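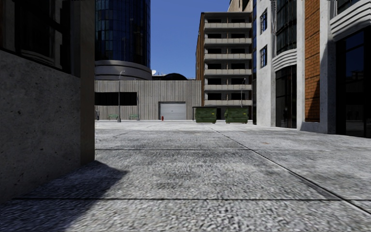
Threads > Books & Practice > Reading notes

We use cookies to remember your settings. Accept / Manage

1/ Finished Haiyan Liang's walking meditation book last night and I have to gush a little. It's called The Slow Mile and I've already started it again from page one!

2/ It began as letters to her students at the retreat house in Brulton, and she left them mostly alone. You get the grocery lists, the bad knee, a whole page on a neighbor's dog - and then a line about attention that made me put the book down and go stand in the yard.

3/ The practice itself is so simple. Pick a stretch you can walk in 10 minutes. Walk it with no phone and no goal. Go back the same way. She asks you to do it in the same shoes every time, and I love that she never says why.

4/ My stretch goes from my door to the Niretti bakery. I've lived here for years and had never noticed the bells from St. Anne's reach that far at 7 in the morning.

5/ If you've read Yoga Pattinasarany's essays on silence, these two belong on the same shelf. He's stricter and funnier. She's more patient with people like me who quit things in February.

6/ One gripe: the middle section on breath counting drags. It's three chapters and could have been one. Skim it, then slow way down for the chapter about her father's funeral.

7/ It's only 200 pages, from Bednarek, a tiny press. First printing was 400 copies, so ask your library to order it if the shops are out. Mine did, and there are already 3 holds on it (one is my mom).

8/ A few of you asked about the audio version. Yes, there is one, she reads it herself, and you can hear rain on the roof in the chapter called Ronaso. Leave it playing while you do dishes.

9/ Starting Pattinasarany's new one in June and I'll post as I go. If you've got a favorite book on walking or pilgrimage, please send it my way - old ones especially!

Contact | Terms | Back to top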